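Cilenham Releases Version 7 of Rakent Motion and Grasp Software for Two-Arm Cells

TULLGATE, May 6, 2018 – Cilenham today released Rakent 7, an update to its control and planning software for workcells in which two arms share one tabletop. The release replaces the separate per-arm planners of Rakent 6 with a single planner that treats both arms, both grippers and any held object as one moving system.

In earlier versions, an arm waited whenever its path crossed the space reserved for the other. Rakent 7 checks clearance along both paths at once and slows one arm only where the paths come close. A held part is added to the collision model when the fingers close and removed when they open.

The perception module, Gatchalian, has been rewritten to use wrist camera images as its main source. It fits rims, edges and openings directly, so ring-shaped and hollow parts no longer need a full surface model before a grasp can be planned. For a thin-walled ring, the module proposes grasps across the rim and rejects those where the fingers would touch a nearby surface. Wire racks and other objects made of narrow parallel bars are now stored as a set of rods – previously they were filled in as solid blocks, which closed off usable space between and above the bars.

The test suite supplied with the software has grown to 114 recorded tasks. Each can be replayed against a changed configuration without moving hardware, and the log viewer shows the planned and executed paths on one time axis. Task files from Rakent 6 load without changes. Custom grasp filters must be rebuilt against the new interface, and the old filter format will be dropped in September.

Known limits: Rakent 7 supports parallel-jaw grippers only. Clear plastic containers may be placed with reduced accuracy and should be entered by hand as fixed obstacles.

Rakent 7 is available now to customers with a current support contract. Installation requires 2 network ports on the control computer, one for each arm. 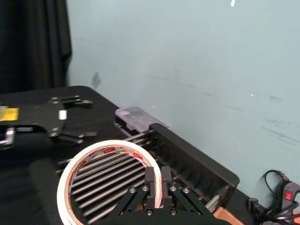
Evaluation licenses can be requested through the Cilenham sales office in Tullgate.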